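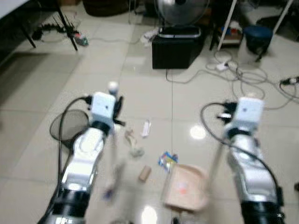 Wednesday, late. My feet don't hurt, so that's new! Ten years of sweeping up at Hedico after everybody's lunch, and now I stand there with my coffee while a pair of silver arms gets a turn with the broom.

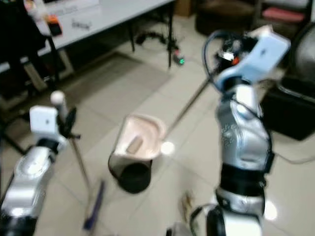 Urszula is thrilled (she always hated the dustpan). I'm less sure. They've moved me to checking the floors and writing up what gets missed, same pay, 30 hours, but I kind of miss having the radio on and just sweeping.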